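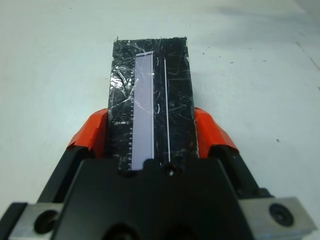 3.2 Oberflächen im Gebrauch: Kratzer, Folien, Markierungen

Wer Werkstattinventar untersucht, greift fast immer zuerst zu den Werkzeugen mit Namen und Katalognummer. Uns haben in der Sammlung Bendeck von Anfang an die anderen Dinge gereizt, jene selbst hergerichteten Blöcke, Leisten und Anschläge, die in keinem Lieferverzeichnis stehen und doch ganz offensichtlich viel in der Hand waren. Gerade an ihnen lässt sich wunderbar ablesen, wie dicht Gebrauch und Ausbesserung beieinanderliegen! Der schwarze Block in Abb. 4 führt das auf kleinstem Raum vor: Dutzende feiner, heller Kratzer laufen ohne erkennbare Vorzugsrichtung über die Fläche, während auf der Vorderseite ein schmaler, blass lavendelfarbener Streifen mit einer Reihe kleiner, gleichmäßiger Striche an der linken Kante sitzt. Die Oberkante ist leicht ausgefranst, als wäre der Körper mit Klebeband oder dünner Folie umwickelt, und an der linken Seite wirft das Material Falten, die im Licht silbrig aufglänzen. Wir führen das Stück deshalb in der Gruppe der umhüllten Objekte, ohne uns auf die Art der Umhüllung festzulegen.

Abb. 4: Schwarzer Block mit hellem Streifen und Strichfolge, Sammlung Bendeck, Gruppe B (umhüllte Objekte).

Für die Auswertung der Oberflächen haben wir das von Somogyi für Holzgriffe entwickelte Schema übernommen und um zwei Merkmale erweitert. Das ursprüngliche Schema unterscheidet sieben Spurentypen, vom Einzelkratzer bis zur flächigen Politur; mit unseren Ergänzungen (Faltenbildung und überklebte Stelle) arbeiten wir nun mit neun. Die Erweiterung war nötig, weil Folien und Bänder anders altern als Holz oder blankes Metall. Sie werfen Blasen, verziehen sich an den Kanten und nehmen Kratzer auf, die der Körper darunter womöglich gar nicht trägt. Eine dicht verkratzte Hülle kann also über einem nahezu unberührten Kern liegen, und genau diese Schichtung macht die Gruppe B für uns so ergiebig.

Von den 36 Objekten der Gruppe tragen 13 irgendeine Form von Markierung. Gemeint sind damit Striche, Kerben, Farbpunkte und aufgesetzte Streifen, unabhängig davon, ob sie sich auf ein metrisches System beziehen lassen. Diese Zurückhaltung ist uns wichtig. Eine Strichfolge sieht schnell nach einem Maßstab aus, und oft wird sie auch einer sein; die Abstände müssen aber am Objekt selbst geprüft werden, bevor man von einer Skala im engeren Sinn spricht. Im Katalog steht daher zunächst »Strichfolge, regelmäßig« oder »Strichfolge, unregelmäßig«. Beim Block in Abb. 4 lautet der Eintrag »regelmäßig«. Die feine weiße Linie, die rechts vom Streifen senkrecht verläuft, ist als eigenes Merkmal erfasst, die beiden kleinen weißen Bögen zwischen Streifen und Linie dagegen nur unter »ungeklärt«, da sich Kratzer und Rückstand hier nach dem Bild nicht trennen lassen.

Besonders spannend wird es dort, wo sich Spuren und Markierungen überlagern. Ein Kratzer, der über einen Strich hinwegläuft, ist jünger als dieser, und schon ein einziger solcher Kreuzungspunkt erlaubt eine kleine relative Chronologie des Objekts. Bence Győri hat für die Gruppe A (unverhüllte Leisten und Anschläge) ein Protokoll solcher Kreuzungspunkte angelegt, das wir mit großer Freude weiterverwenden. Für durchsichtige Klebefilme gilt es allerdings nur eingeschränkt: Liegt ein Film quer über einem Streifen, so kann eine Spur auf dem Film oder darunter verlaufen, und erst das Streiflicht aus wechselnden Richtungen bringt hier Klarheit. Glanzstellen haben wir im Protokoll eigens vermerkt, damit sie später nicht als Abrieb gelesen werden.

Der Vergleich mit dem Bestand Munro (vgl. Abschnitt 2.4) zeigt, wie unterschiedlich zwei Werkstätten mit denselben Grundformen umgehen können. Bei Munro sind die Markierungen überwiegend direkt in den Körper geritzt, aufgesetzte Streifen fehlen ganz. In der Sammlung Bendeck kommen beide Verfahren nebeneinander vor, gelegentlich am selben Stück. Ob sich darin eine zeitliche Abfolge oder schlicht die Vorliebe einzelner Personen ausdrückt, bleibt vorerst offen. Die Beschriftungen der Regalfächer, die wir in Abschnitt 3.3 behandeln, geben dazu immerhin einen ersten Anhaltspunkt.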